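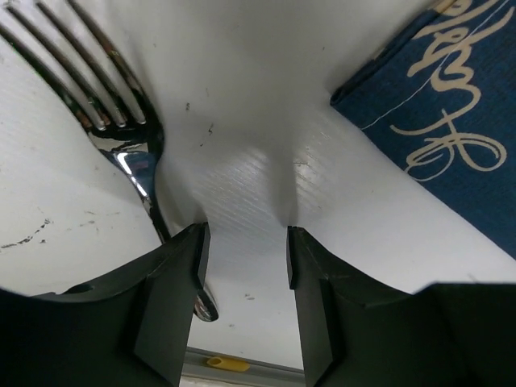 A four-tined fork and one of the navy script napkins on a white table.

The owner of Fundel keeps her stock in the back half of a former shoe repair shop, on steel shelving she bought from the previous tenant. She hires out cutlery, napkins and glassware for weddings, club dinners and the odd funeral, and has done so for 16 years. She started with enough forks for one long table and now has nearly 3000 pieces of cutlery.

"People ring up about the plates," she says. "They want to talk about plates for half an hour. Then they pick the first fork I show them."

She would like them to spend longer on the fork. Her favourite has four long tines and a plain polished handle with a rounded tip, and she calls the pattern Gonton, after the street where she bought the first lot at a house clearance. There was no maker's name on it that she could find. She has added to it since with a close match from a supplier called Sanavano, and says she can tell the two apart by weight but her customers can't.

"I used to keep them in separate boxes. I gave that up after the second Christmas. They all go out together now."

Polished cutlery is harder to look after than brushed. It shows fingerprints and it shows every mark left by the dishwasher. After a job, everything comes back in grey tubs, gets rinsed the same night if she can manage it, and goes through the machine in the morning. Then it is dried by hand with old cotton tea towels. She has tried microfibre and didn't like it.

"It grabs. You get to the tines and it grabs between them and you're there all day. An old tea towel that's been washed 200 times is what you want."

She checks forks by holding them up sideways and looking along the tines. A bent one stands out straight away. Bent tines mostly come from people using forks to lever the lids off things, and she straightens what she can with a pair of padded pliers. The ones she can't fix go into a drawer and are used for staff lunches.

The napkins were a later addition. For years she offered white only, and white was a lot of work. Red wine came out, beetroot mostly came out, lipstick often didn't. The navy ones with the flowing cream lettering came in as a trial for a 60th birthday and have been booked steadily ever since.

"Everyone asks me what the writing says. I tell them I don't know. I've had a retired schoolteacher sit there with her glasses on trying to work it out."

They are folded with a hard crease, which she does with an iron and no starch. Starch makes the dark cloth look dusty, in her view, and it flakes at the fold. She won't put a napkin under a fork, although plenty of people ask for it. She sets it off to the side, on its own, so guests can pick it up without sending the cutlery onto the floor.

"If it's a white table, give the napkin some space. You want to see the edge of it. The colour does the work for you."

Her own tables are plain white ones. She doesn't hire them out any more. They were heavy to shift and came back with scuffs that wouldn't scrub off, so she held on to 6 for laying out sample settings and sends customers to Takács, a furniture hire place across town, for everything else – they send people back to her for the cutlery.

December is the month that wears her out. Bookings for it are already coming in, and she has stopped taking any job that needs collecting on Christmas Eve. She did that once, for an office lunch that ran until dark, and spent the evening at the sink.

Asked what she uses at home, she takes a while to answer.

"A mix. Some of my mum's, some from the supermarket. There's not two the same in the drawer. My kids think it's very funny."

Sample settings can be viewed on weekday mornings. She asks that people phone first – if she is drying, she won't hear the door.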